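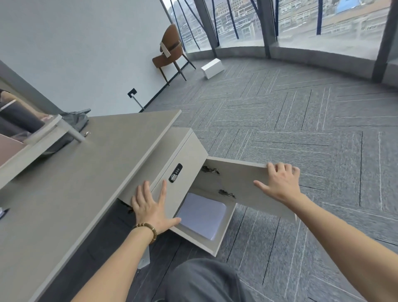 Cabinet task, door open, paper still inside.

Forum > Learning from Demonstration > Collecting Data
2 min read

merilau_desk
I am collecting egocentric examples of office work for a policy we train at Witovley. The task is: open the cabinet under the desk, take out the paper stack, straighten it, put it on the desk. We have 615 episodes now. My question is about the door. Should I label "hold door" as its own step, or keep it inside "open cabinet"? The left hand is often only resting on the cabinet and I don't know what to call this.

gunn46
Own step. We merged them once and the model released the door too early. It cost us 229 episodes to label again.

Skye Moncrieff
I do not agree with gunn46. With short steps your annotators will disagree on every border, and you will spend October discussing half seconds. Keep "open cabinet" and add a contact flag for each hand. A resting hand is then simply contact without grasp.

merilau_desk
The flag I like. But the paper part is also difficult for me, please see this one.
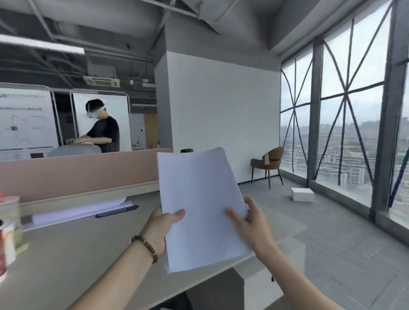

Same task, holding the stack upright over the desk.

merilau_desk
The sheets hide a part of the room behind them, and the top edge is curled. Is it a problem for the training?

Skye Moncrieff
For me it is no problem. The robot's own head camera will have the same view when it holds paper.

gunn46
It is a problem if all your stacks look like this. Change the thickness, and change the desk too. We had 2125 clips from one desk and the policy was lost when we moved it to the next one.

floltico_ops
Agree about desks. About the door I am with Skye, but write the rule for contact before anybody starts labeling. Ours came later and we had two versions of it.

merilau_desk
Thank you all. I will try the flag on 46 episodes first and compare two annotators. The other desks must wait until I get permission for the second room.

gunn46
Please post the agreement numbers for the door. I still think you will split it.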